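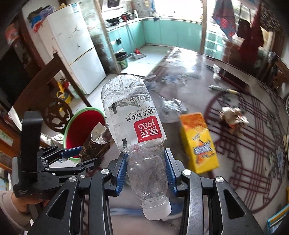 Floor pickup, 380 ml bottle and carton, bin at left.

January, 2:15 in the afternoon

Sorting the floor litter today. The pile had spread over the rug and across to the low dark table or cabinet, mostly clear plastic bags, with a heap of brown and white paper on the rug itself. Worked from the refrigerator side toward the low dark piece.

Bottles first. The label on the spring water one says 380ml and the bottle is empty, so it goes in the plastics sack with the cap left on. Jasto takes them capped now. Last year they wanted caps separate and we still have a jar of them under the sink — ask whether they will take those too.

Cartons: the brown and gold one has a torn white flap. Tear the flap off, flatten the rest, put it with the card. The yellow and orange box stays whole for the moment, I want it for carrying the small stuff down.

Not sure about the crumpled ball near the box. If it's foil it goes to metals, if it's clear plastic it goes with the bags. Squeeze test before it gets thrown in with anything.

The green-rimmed bin is for general waste only. Gwenaël Caron put card in it again and I had to pick it out by hand. New label from the Gova roll, please, and stick it on the rim where it can be read from the door.

Sacks: we have 7 left of the 80 liter ones. The 100 liter are too big for the stairs when full. Fleury can deliver up to 100 in one order, but there's nowhere to keep that many. Will ask for 2 rolls.

Rug: paper bits get into the weave along the dark red lines and are hard to see there. Lift the big pieces, then vacuum, then roll it back from the low dark piece and do the floor underneath. Vacuum is the Aritico one, the filter wants washing first.

Still to do: boxes on top of the refrigerator. Check which are empty before moving any — the chair in front is not for standing on.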